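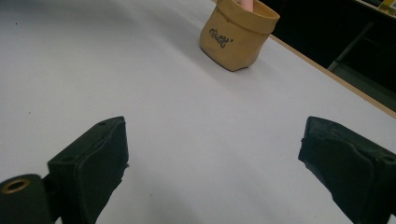 Figure 2. Table in the reading room at Tuststead, one of the surfaces included in the survey.

3.2 Surface wear and cleaning interval

Wear was assessed on horizontal work surfaces in the public rooms of two buildings, Tuststead and Hinds. All surfaces had been in daily use for at least four years before the survey began in February. Gloss was measured at a fixed angle of 60 degrees, with five readings per surface: one at the center and one near each corner. Readings within two centimeters of an edge were discarded, as edge trim affected the meter on several tables.

The final data set held 1148 readings. A further 221 were removed after a calibration drift was found in the second meter; these came mostly from the upper floor at Hinds, which is therefore underrepresented in Table 4. Cleaning logs were supplied by Coralie Faulkner for both buildings and were matched to surfaces by room number. Logs for the basement rooms did not separate dry dusting from wet wiping, and those rooms were left out of the interval analysis.

Gloss loss was greatest on surfaces wiped more than once a day. The effect was weaker on matte finishes, where the starting gloss was low and small changes fell within the error of the meter. Specks and fine scratches were scored separately on a scale from zero to four by two raters working alone. The raters disagreed by more than one point on 38 surfaces, and a third score was taken for each of these.

Room lighting was not controlled. Scores given in the late afternoon were slightly lower than morning scores for the same surface, and time of day was entered as a covariate in the models reported in Section 4.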